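Tirncombe Adult Learning
Home Water Use – Handout 2: Reading the meter and finding leaks

Bring this sheet to the next session along with your last water bill. We will use the figures from both.

Where the water goes

Most homes have one supply pipe coming in and a stop tap close to where it enters. From there the cold pipe splits to the kitchen, the bathroom and the tank or boiler. In the older houses at Nelside the split is often under the stairs. Draw your own layout before you start the exercise. Mark every tap, basin and toilet on it, and note which ones you can shut off separately.

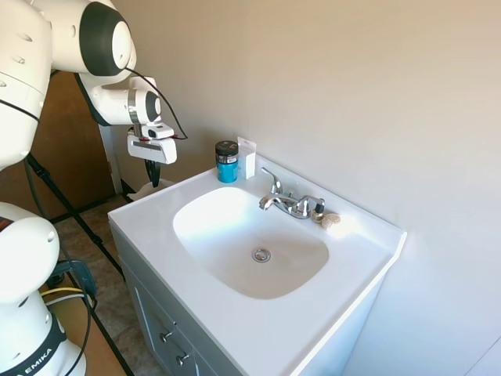
The overnight test

1. Last thing at night, write down all the digits on the meter, black and red.
2. Use no water until morning. Switch off any timed machines.
3. Read the meter again before anyone runs a tap.
4. If the red digits have moved, close the stop tap and wait 90 minutes. Movement after that points to the pipe between the meter and the house.

Worked case: the meter moves by 40 litres overnight. Check toilets first – a worn valve can pass this much without a sound. Put a few drops of food colouring in the cistern and look in the bowl later.

Wiping down

Dry joints and nearby surfaces before looking for drips. A fresh bead of water shows up much better on a dry pipe.

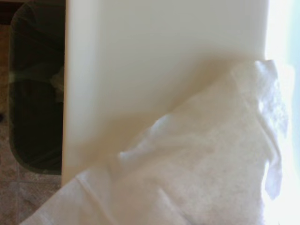
Fig. 2. Pale panel and crumpled white cloth.

For next time: repeat the test on 3 nights and fill in the table on the back.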